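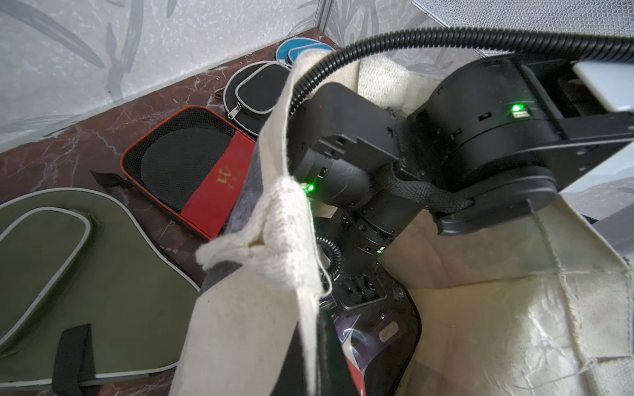

*Photo: wrist camera of the demonstration arm, Holtdale open day. Source: project group.*

## 3. Site visit: bag handling demonstration

### 3.1 Purpose

Our project compares grasp planning for soft and rigid containers. The visit to the Holtdale lab in July was meant to give us reference material for the soft case, which our own test bench does not cover. The demonstration was run by Dokum on the main floor and repeated through the afternoon.

### 3.2 Setup

The task used table tennis paddle cases and an open canvas tote bag, all placed on the floor. The cases differ in shape and color: two light blue ones stacked, a round black one, a red and black one with a mesh front. A larger olive-green padded case lay in the same area. The arm reaches down into the bag from above, and the bag also holds a black case or folder with a printed insert.

According to the handout, the arm's reach is 700 mm and the heaviest item in the set is 345 g. The control software is Cele, and runs are logged in Wimidance. The log held 614 entries when we were shown it. We did not get a copy.

### 3.3 Observations

The canvas is the difficult part. It wrinkles, and one side or handle can fold over the opening. In the view at the start of this section the fabric presses against the wrist joint next to a green indicator light. A planner that treats the bag as a fixed box would not predict this contact.

The cable also takes up space. It arcs over the bag before it drops to the wrist, so the free volume above the opening is smaller than the arm geometry alone suggests. Our simulation model has no cable. We will add one as a chain of capsules, 84 mm between centers.

### 3.4 Open points

- Force limits at the wrist were not given in the handout.
- Lighting conditions were not recorded.
- Friction values for canvas still have to be measured on our bench (see section 5).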